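Household and shop-floor chore robots

From the Flenallow Open Handbook of Automation
Last revised Tuesday, February 11, 2025

A chore robot is a machine meant to do everyday manual work that people do with their hands, such as clearing a table, folding laundry, loading a dishwasher, sorting parts into bins or wiping down a bench. The term usually leaves out machines built around a single fixed job. A dishwasher is a machine that does a chore, and a very good one, but it needs somebody to carry the plates to it. A chore robot would do the carrying.

Whether such machines exist yet depends on how strict the reader wants to be. Robots have done most common chores at least once, in a lab, with somebody close by. A few do a small set of chores day after day in kitchens, laundries and small factories. A machine that can be put down in an unfamiliar home and left to get on with things does not exist as an ordinary product. The distance between those levels has been shrinking quickly, though, and it is one of the most enjoyable areas of engineering to follow right now.

Background

Factory robots have been reliable for decades. They weld, paint and stack, and they do it all night long. Their success rests on a bargain: the part always arrives in the same place, facing the same way, and the robot repeats the same motion. Take the bargain away and an older industrial arm is helpless. Move the part by the width of a thumb and the gripper closes on air.

Homes offer no such bargain. Neither do most small workshops, where the job changes every few days and the bench looks different each morning. For a long time the usual answer was to write rules for each object and each situation, and the rules piled up faster than anyone could test them. A program that could pick up a mug by its handle had to be told what to do when the handle faced the wall, when there was no handle, and when the mug was inside another mug.

The change came from teaching by example. A person guides an arm through a chore, by holding it directly or by steering it from a distance, while cameras and joint sensors record everything. After enough recordings, a learning program can produce motions of its own that suit the situation in front of it. It can be startling to watch. An arm that fumbles a sponge, backs off and tries again from another side looks a lot more like a person than the old machines ever did.

Kinds of work

Picking and placing

Picking something up and putting it down somewhere else is the base of nearly every chore, and it is the part robots do best. Rigid, dry, medium-sized objects with plain surfaces are close to solved. Blocks, boxes, cans and toy vegetables are favorites in training for that reason, and a modern arm will move them between a table and a tray with few errors.

Trouble starts with things that are clear, shiny, very thin or very soft. Depth cameras often see straight through a drinking glass or a cloudy plastic cup. A sheet of paper lying flat gives a two-finger gripper nothing to hold. People solve this one without thinking, sliding the paper to the edge of the table and pinching the part that hangs over, and several research groups have now taught arms to do the same – a small trick, and a lovely one.

Clearing and setting a table

Table work is popular with researchers because it combines many skills in a small space. The robot has to tell a plate from a bowl, reach one item without knocking over its neighbor, and decide what goes first. Cleared one item at a time, a simple table is well within reach today. Stacking dirty plates is harder, and scraping food into a trash can is harder again, as leftover food comes in every texture there is.

Washing and wiping

Wiping a flat surface needs steady pressure, so it depends on touch more than on sight. Arms with force sensors in the wrist manage it well, and countertop wiping was among the first household skills to look truly natural. Knowing when the surface is clean is another matter. Most systems wipe a set pattern and stop. The better ones look again afterward and go back over any spot they can still see.

Laundry

Cloth was once thought to be decades away. A shirt in a heap has no fixed shape, most of it is hidden, and it changes with every touch. Two-armed machines can now lift a shirt from a pile, find the shoulders, lay it flat and fold it, and some of them do it neatly. They are slow. Towels go much faster than shirts, and fitted sheets remain about as hard for robots as they are for everyone else.

Kitchen prep

Stirring, pouring and portioning have all been shown working, and commercial kitchens already use arms for frying and for filling bowls. Cutting is less settled. Slicing a cucumber held in a clamp is easy enough; holding a loose one in place with a second hand while cutting it calls for a level of coordination that is still mostly found in labs. Peeling is somewhere in between.

Shop-floor chores

Small shops may see useful general machines before homes do. The floor is flat, the lights stay on and the staff can learn what the robot likes. Typical jobs include feeding a press, sorting fasteners, packing kits and sweeping chips from a machine bed. Kit packing is a strong match: a list of parts, a box and plenty of repetition, with just enough variety to defeat the older fixed automation.

The Coltberg trials

A well-documented set of tests took place at the Coltberg workshop, where the equipment maker Julent set up two arms for general bench work. The arms were asked to clear and reset a worktable through the day, with the objects and their positions changed between rounds. Over the trial they attempted 1,440 rounds. Of these, 239 needed a person to step in, most often for an object that had been dropped out of reach or was wedged against another one.

The result can be read in two ways, and both are fair. A worker who called for help that often would wear out everybody's patience. On the other hand, the same arms had begun the project unable to finish a single round, and they were trained on 900 recorded demonstrations, a modest number for this field. A second batch of 300 demonstrations was then collected, all of them showing how to recover from mistakes: righting a tipped cup, pulling two stuck items apart, letting go and starting over. The trial report credits that second batch with more of the improvement than the first, a finding that has shaped how later groups plan their recording sessions.

The table-resetting task has since been written up as the Mansour protocol, and other workshops can run it with their own objects. It grades a round on whether the table ends up as requested, and it records every human touch. Speed is noted but does not affect the grade. A revised version, planned for April, will add liquids.

What still holds machines back

Hands. Most working arms end in a simple two-finger gripper. It is sturdy and easy to control, and skilled programs get a surprising amount out of it. Buttons, zippers, twist ties and jar lids all ask for more. Hands with many fingers exist and are improving, but they break more often and produce far more signals to make sense of.

Touch. People sort through a drawer without looking. Robots mostly can't. Soft fingertips with tiny cameras inside have helped a great deal, especially in judging whether an object is starting to slip.

Long jobs. A chore made of 20 steps fails if any one of them fails. Even a machine that gets each step right 95 times in 100 will finish that whole chore only a little more than a third of the time. Learning to notice an error and repair it does more good here than polishing each step on its own.

Judgment. A robot that tidies a desk has to know which papers are trash. Language models have given machines a useful amount of general knowledge, so that they can guess that a wilted flower may be thrown out and a phone may not. Guessing is still guessing, and the better designs ask first.

Safety. An arm strong enough to lift a full pot is strong enough to hurt someone. Machines that share space with people are generally slowed down and padded, and they stop when they meet unexpected resistance. Those measures work well, at the price of making slow machines slower.

Cost and upkeep. Arms have become much cheaper, yet a capable pair with cameras and a computer still costs far more than most families would spend on help with the dishes. Cables wear, grippers lose their pads and cameras get bumped out of line.

Measuring progress

Video clips are a poor guide. Many are sped up, and a clip of one success says nothing of the tries before it. Readers who want to compare systems should look for the number of attempts, whether the objects had been seen in training, whether the room was new to the machine, and how often a person helped. Reports that give all four have become more common, and they make for far better reading than the clips do.

It also pays to watch ordinary speed footage from start to finish when a lab releases it. The pauses, the second tries and the odd sideways nudge that sets up a better grip show what a system has learned more plainly than a finished table can.
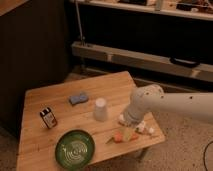
Test results should also be dated and tied to a particular version of the control program. A fresh round of training can improve one chore and set back another, so a score from an earlier version may say little about the machine as it runs today. Under the Mansour protocol, the full set of rounds is repeated after each such change, and the old scores are kept next to the new ones.

See also: Bench automation; Force sensing; Grippers; Learning from demonstration; Service robots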